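3.2 Where the wash sits between steps

Draft section, C. Gallardo, 28/10/2021

Most home laundry studies stop at the machine. Load size, water, soap, done. We wanted the waiting time, the hours clothes spend in a basket before and after. So: diaries. 76 households in Medlow and Jurkell, each keeping one for 11 days. Paper, not an app. Two homes dropped out in the first week and are left out of every table.

Each entry had a start time, a stop time and a place (bedroom, hall, bathroom, other). "Other" got used far too much. Should of split out kitchen and porch from the begining, will do so in the November round.

Homes with a child under two washed more often but in smaller loads. No surprise, Ghoneim found the same. What we did not expect was the length of the wait after drying. Clean baby things stayed in the basket longer than adult clothes, often past bedtime and into the next day. Several parents wrote that they just dressed the child straight out of it. Folding skipped entirely. One diary has the word "fold" crossed out on every page.

Basket type was noted once per home, on the first day. Rigid plastic, soft cloth, wicker, none. Plastic was the most common choice in Medlow. In Jurkell more of a mix. Liners were not on the form at all, people wrote them in the margin, so treat those notes as partial. Fig. 4 is the rigid type with a clear plastic liner, small holes in the sides, printed yellow fabric inside.

Coding was done by hand using the Meris sheet, with unclear entries read twice. Where stop time was missing we used the next start time for the same basket. This makes some waits look longer than they were. See 3.4 for the runs without those entries, the order of the groups doesnt change.

Cost of the basket was asked but mostly left blank. Dropped.

Fig. 4. Rigid plastic basket with liner.

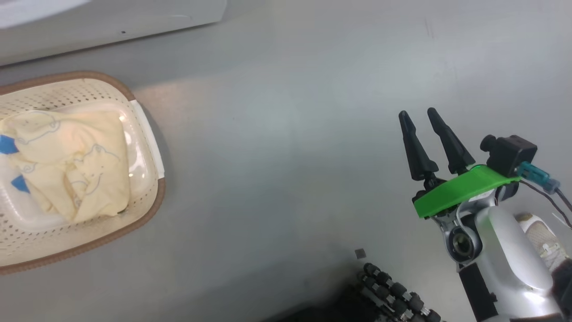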